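5. Teaching the first keypress

By now both arms should home cleanly and the Clendia controller should be talking to your computer. This is the section where the Clullivel build starts to feel alive, so take your time and enjoy it!

5.1 Setting out the keyboard

1. Lay a full-size wired keyboard flat on the table, long edge facing the robot. Fold its feet in. Fabric or felt on the table top is a real help, as a keyboard slides about on bare wood.

2. Run the cable straight out towards the far side of the table, away from both hands.

3. Leave whatever you like along the back of the table. The vision step copes well with odds and ends, and a bit of colour gives it something to hold on to.

4. Open the Rekberg panel, choose Surface, and type in the height of the key tops above the table in millimetres. Ours is 23.

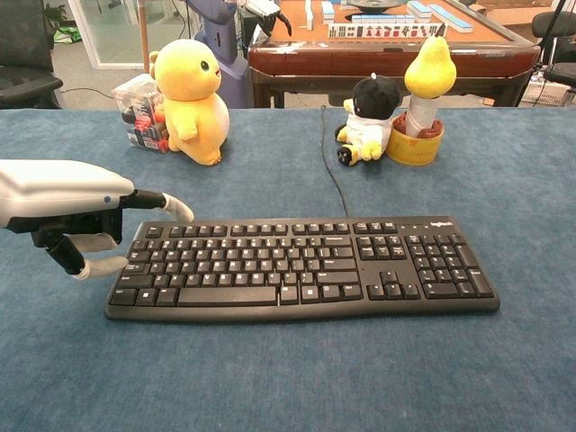
Keyboard flat, cable leading away to the back.

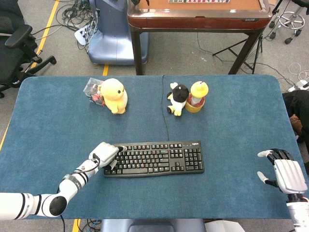
5.2 Pressing a key

5. Set the speed to 6 per cent. It looks painfully slow. Leave it there until step 9.

6. Choose Left arm > Hover. The fingertips should stop clear of the keys. If they touch, press Stop and go back to step 4.

7. Choose Press, then Single. The arm lowers until the force reading reaches 102, then lifts again.

8. Check the letter that came up in your text editor. One key out to either side is normal on a first go – nudge the X offset and repeat.

9. Once you have ten good presses in a row, raise the speed a little and run the Karakaya drill. It makes 484 presses across the main block, and watching it work along the rows is great fun.

CAUTION: Keep your own hands off the table while the drill is running. Stop halts both arms, but they hold their position under power.

Note: The number pad is easier to reach with the right arm. Repeat steps 6 to 8 for that side before you try it, and save the offsets under a separate name.

5.3 If the wrong keys keep coming up

Check the keyboard layout on the computer first – a UK board set to US will swap the @ and " keys and have you chasing offsets all evening. After that, look for play in the wrist screws (see 3.4).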